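Tirow rolls out new in-room waste sorting at its Dernholm and Workumcombe hotels

FOR IMMEDIATE RELEASE

WORKUMCOMBE - Small hotel group Tirow is changing what happens to the stuff guests throw away. Starting in February, trash from guest rooms at both of its hotels will be sorted before it goes out the back door. Paper in one sack, bottles in another, the rest in a third.

Until now it all went down together. One bag per floor, tied up, gone. Not any more.

The new routine follows a trial at the Workumcombe hotel, 43 rooms, where housekeeping tried out a few different ways of doing it. Two-part bins in the rooms came first. Guests mostly ignored the labels. A box by the elevator did a bit better but filled up by mid morning and had to be emptied again before lunch.

What stuck was the simplest version. Leave the guest one ordinary wastebasket, do the sorting at checkout. No signs to read, nothing extra taking up floor space between the bed and the sofa bed, which matters in the smaller family rooms.

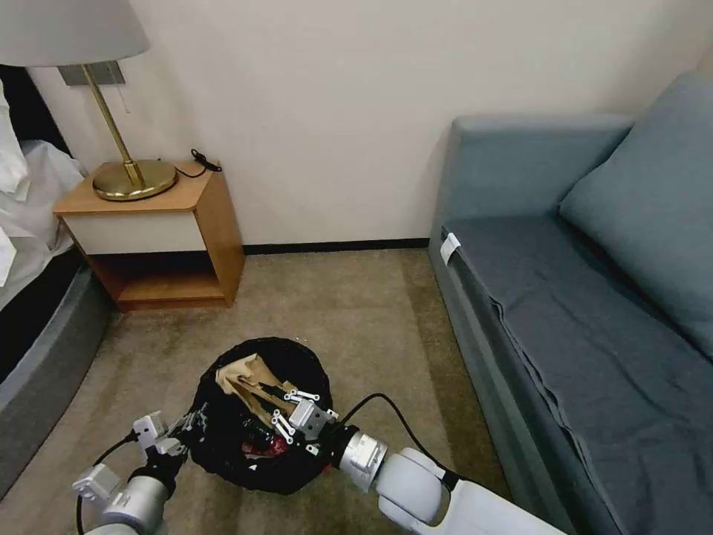 Guest room wastebasket with paper bag and bottle among the trash.

Takeout bags are the big one. Paper bags stand up in the basket and take all the room, so everything after that gets balanced on top or ends up on the nightstand. Housekeeping will now lift those out first and fold them flat, if clean. Bottles next. Wrappers and whatever is left at the bottom stay in the liner.

The sorting sacks come from Seixas, which is supplying 2,000 of them to cover both hotels through the first season. They hang on the side of the linen cart and each one is marked with a large printed letter so they dont get mixed up in a dim hallway. Food-soiled paper goes in with general trash - the paper collector won't take it.

Other changes to rooms at the same time:

Wastebaskets move out from under desks and into the open, where people can find them
Sofa bed sheets changed on the same round as the trash, not after
Bedside lamps and cords dusted on every checkout clean
Vacuuming last, once the basket is back in place

Checkout cleans are expected to take the same time as before. Each housekeeper still has 8 rooms on a full shift and that number is not going up becuase of the sorting.

Dernholm, the smaller of the two with 33 rooms, switches over first. Workumcombe follows once the carts have been refitted. Guests don't need to do anything different, and rates stay as they are.

Anyone who wants a second basket in the room can ask at the front desk, no charge.

ENDS

Notes to editors

Tirow runs two hotels, at Dernholm and Workumcombe. Both have family rooms with sofa beds.

Press questions to the Tirow front office, mornings before 11 please.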